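Trurutley Shared-Kitchen Rule Kit for Two-Armed Robots
Printed card set, floor templates and log book. Sold by Laing.
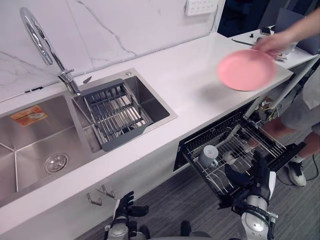

What you get

- One wall card, laminated, with the 11 house rules
- Two short cards for the counter and the sink cabinet
- One floor template for marking the reach line, folds flat
- One log book, 40 double pages
- One pad of stop-test slips, 620 slips

Item number 616. Ships flat. No software, no app, no account.

What the kit is for

Kitchen trials where a robot with hands works at the sink, the dishwasher or the counter while a person works next to it. Plates come in from the side, the dishwasher drawer is open, and two people's worth of arms want the same bit of air. Most labs already have a rule for this. It usually says "be careful" and hangs behind a door.

We should say up front what we think of rule cards in general. Most are written to be signed, and very few get read twice. This one is short because the first version had 40 rules and the people testing it for us stopped at the second page.

What the kit is not

It is not a certificate. Putting the card on your wall does not make your setup meet any safety standard, and we would be wary of any seller who hints that it might. The published standards for industrial arms were mostly written with factory floors in mind, and how well they carry over to a home-style kitchen is a fair question to put to your own safety officer. You still need a written risk assessment for your robot, your room and your tasks. The log book has space for its reference number on the inside cover, and that is all the help it gives you there.

We get asked whether "collaborative" on the box of a robot means the card can be skipped. No. The word tells you what somebody hoped for. What a hand does with a mug in it depends on the mug, the speed and whose fingers are in the drawer.

The rules, in part

The full text is on the wall card. These are the ones buyers ask about most.

Rule 2. One party in the dishwasher at a time. If a robot hand is over the rack, human hands stay out of it, and the other way around.

Rule 3. Say "handing" before passing a plate or cup across the counter. Wait for the operator to say "clear."

Rule 5. Closed shoes at the reach line. Shorts are up to your lab.

Rule 6. Cables on the floor get taped or moved before power goes on. Exposed wiring near the sink gets covered before any water is run.

Rule 8. Tools and loose parts stay on the side table, never on the counter.

Rule 9. Test the stop button at the start of each session with the arms moving. A test with the arms parked only tells you the button clicks. Fill in a slip.

Rule 11. If a rule gets broken because it gets in the way of the work, write that down too. A rule that gets skipped every session is a bad rule or a bad setup, and you want to know which.

Fit and limits

The floor template works on hard floors and low carpet. On thick carpet it slides, and tape does not help much. It gives you a line for a robot with a fixed base. For a base that rolls, the line is only good for the spot you measured from -- move the base and you measure again.

The cards wipe clean. The log book does not, so keep it away from the sink.

The pad will outlast the book. Refill books are sold singly under the Jaltel name, same paper, different cover.

How it compares

The Grokbridge wall chart is bigger and has better drawings. It also tells readers to "maintain awareness at all times," and we have yet to meet anyone who can. If you need something to show visitors, theirs looks nicer. Ours has more writing space and tells you what to do with your hands.

Changes in this edition

Rule 9 was reworded in November after more than one buyer told us they had been testing the stop with everything switched off. Rule 4, on wet floors, is shorter. The old "robot etiquette" section is gone.

Returns

Unopened kits can be sent back. Opened kits too, if the stop-test pad is still sealed. Laing pays return postage on misprints only.

Page last changed 22 January 2020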